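Werkstattheft, Sonntag, 10 Uhr
Platz am Aluprofilrahmen, USB-Kabel

Weiter mit den Kabeln am Rahmen. Morfudd Jarman will die Leitungen für den Kartha-Aufbau so geführt haben, dass kein Stecker am Profil scheuert. Den grünen Vorhang lassen wir hängen, er nimmt das Streiflicht vom Fenster weg.

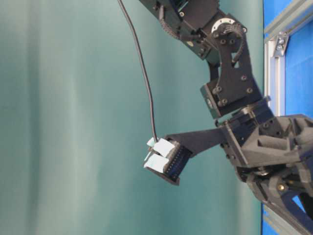
Grüner Vorhang, rechts blaue Platte mit Aluprofilen

Zuerst das schwarze Kabel. Stecker nach oben, Knickschutz gerade halten — beim letzten Mal war er verdreht, und Alun durfte alles neu legen. Binder von Fusex, Rest der 100er-Packung. 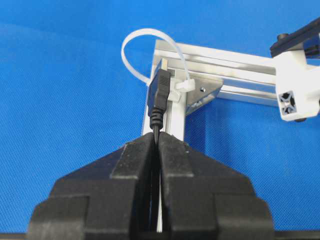
Wie viel Spiel bleibt hinter dem Knickschutz?
17 mm, erst danach kommt der erste Binder.

Das weiße Flachkabel ist störrischer und will immer in den Bogen zurück. Alun Wogan meint, man solle es im Profil verlegen. Ich bin dagegen, man kommt dann schlecht ran. Mit Morfudd klären. 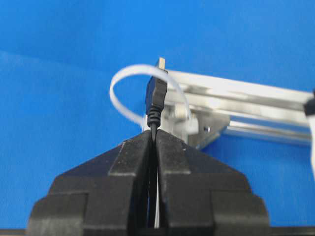 Schwarzer USB-Stecker, weißes Flachkabel im Bogen darum

Offen: Länge des Flachkabels, Nachbestellung bei Stovasero (Art. 1.628), Beschriftung.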